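Folding (laundry)

Folding is what you do to clean clothes between the airer and the drawer, and I've been keeping this page going for long enough that I suppose I'm fond of it. In the plainest sense it means laying cloth over itself along a line so that it takes up less room and comes out again without too many creases. Sheets, shirts, tea towels, it all counts. Socks are a separate argument and have their own page (please don't start it here!).

Most households I know fold in one of two ways. Flat folding makes a pile, which is what my mother did and what most shops still do. File folding makes small upright packets that stand in a drawer like cards in a box, so you can see everything at once. I went over to file folding in about 2000 and have gone back only for jumpers, which slump.

The word gets stretched, too. Some people call rolling a kind of folding, and I've let that stand, though Irena Grabowska wrote to me in May to say it is nothing of the sort. Her own leaflet, Rutkowska, lists 41 folds for household linen and not a single roll. I've tried maybe half of them. The one called Tiltari, for square tablecloths, is lovely and takes me far too long.

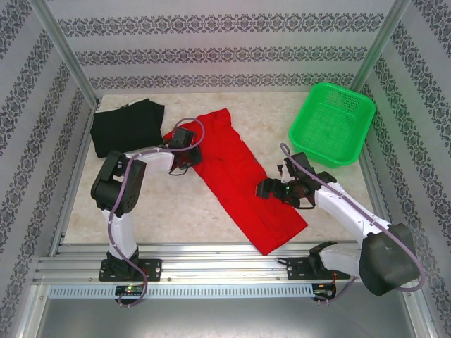
Long garments are where beginners come unstuck, and I include myself. The usual advice is to halve the thing lengthways first, sleeves in if it has any, and then bring the hem up in thirds, smoothing as you go so the air doesn't get trapped. You want a surface bigger than you think. A bed is fine but soft, and I much prefer a table. Something like the long red garment on the marble-patterned top takes up a fair stretch, and I'd want the black one, already folded, moved well over before I began. Slippery fabrics can be pinned at the hem with a clothes peg while you deal with the top half.

Fitted sheets get more letters than anything else. Tuck the corners into one another, lay the whole thing down with the elastic on the inside, and fold the curved edges in until you've got a rectangle (or near enough). The Conura fold does the same job starting from the middle, and some people swear by it. I get a lump.

See also: Airing cupboards; Ironing; Pegs; Socks, pairing of.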